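Glass Rack: a data card from the Hastwood student robotics project
Version 2

Our club teaches two robot arms to hang plastic wine glasses on a small chrome rack, and sometimes to take them off again. We publish the recordings so that other school and college clubs can train on them without building a cell first.
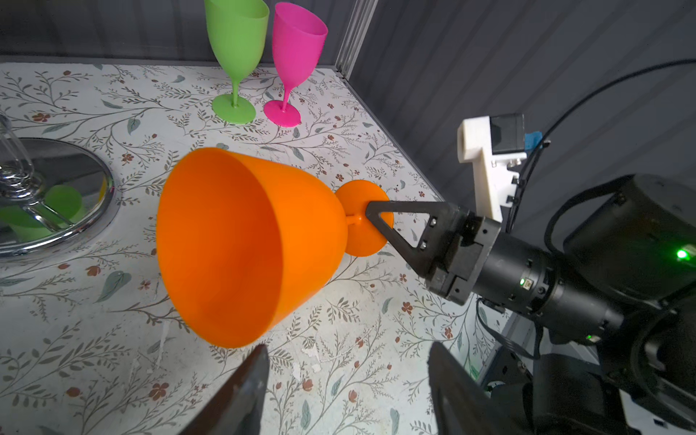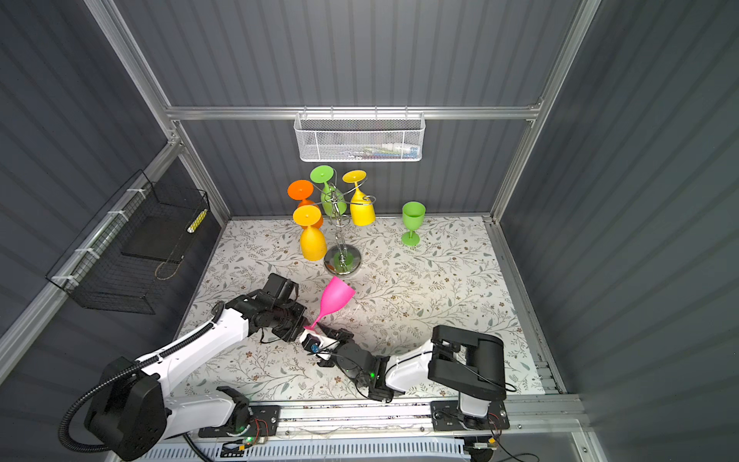
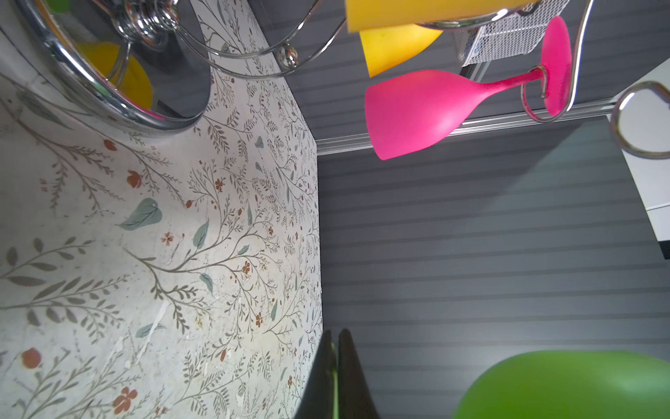
Rawan Geagea
Data lead, Hastwood Student Robotics Club

What is in the set

The set has 1938 episodes. One episode is one attempt at one task, from the arms at home position to the arms at home position. The students drove both arms by hand controllers, and no episode was made by a trained policy. We began in May with one arm only, but those early recordings are not included.

Every episode has video from the fixed camera and from the wrist cameras, the joint positions of both arms, the gripper opening, and one sentence in English that says what the operator was asked to do.

Tasks

There are seven task types. The most common are:

hang_one: pick up one glass from the mat and hang it on the rack
hang_color: the same, but the sentence names the color
upright: a glass lies on its side and must be put on its foot
handover: one arm passes the glass to the other arm
unhang: take a glass off the rack and stand it on the mat

The remaining two, swap and clear_all, are longer and have fewer episodes. Please read the notes file before you mix them with the others.

Colors

The glasses are orange, lime green, yellow and pink. In the sentences we always write "green" and never "lime", and always "pink" even when the operator said "magenta" or "hot pink". Keegan Donnelly corrected these words by hand, so if you find an old word, please tell him.

Known problems

The rack has a mirrored base. It shows the glasses a second time, and our first detector liked to reach for the reflection. We decided to keep the base — a kitchen also has shiny things.

The mat has leaves and flowers printed on it, and it is worn in places. We did not change it during the recording. A model trained only on this mat will possibly not work on a plain table.

In the wrist video a glass on the rack is often partly outside the view. Use the fixed camera to check if the task was finished.

The success label was given by the operator and then checked by a second student. When the two did not agree, the label is "unclear". Do not count these as failures.

How the files are divided

Train and test are divided by operator. Two operators appear only in the test part. Nia Craddock made this division, and her script is in the tools folder with the random seed written at the top.

Use

You may use the data for study, teaching and competitions. If you show results in public, please name the club. No faces or voices are recorded in the episodes.

Contact

Questions about the labels go to Rawan Geagea. Questions about the arms and the cell go to Coralie Kingi, who answers in the evening after 7.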